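Notes for talk, Stallbridge evening group – Archana Pandey

Start when people are sitting. Say thank you to Iestyn Bellis for the key and the projector.

Opening. I want to speak tonight about the work table at home, and how I keep it so that I can really use it. I am not a professional organiser. I moved flat in November and for 7 weeks my table was a storage place.

(Pause. Ask who has a table like this. Wait for hands.)

First point: the big box. I use one large plastic tub for everything that has no home yet. When it is full I must stop and sort it. I tried small tubs also, but I only lost things in more places.

Second point: cases with a handle. If a hobby lives in a case, you can carry it away before dinner. Mine went in the cupboard 8 times last month, I was quite proud.

Third point: small bottles. They stand up, they fall, they leak on the timber. Keep them next to their own case and read the label before you put them away. 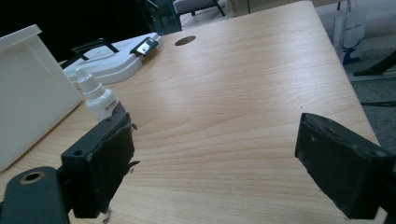
Shopping bags go on the floor, never on the table. My mother always said this and I did not listen to her. The grommet hole for cables should stay free too – I covered mine with a dictionary for one whole winter.

(If time is short, leave out the part about the Lernard shelf.)

Last, ask everyone to choose one corner of the table and clear it before bed. Questions, then tea and biscuits.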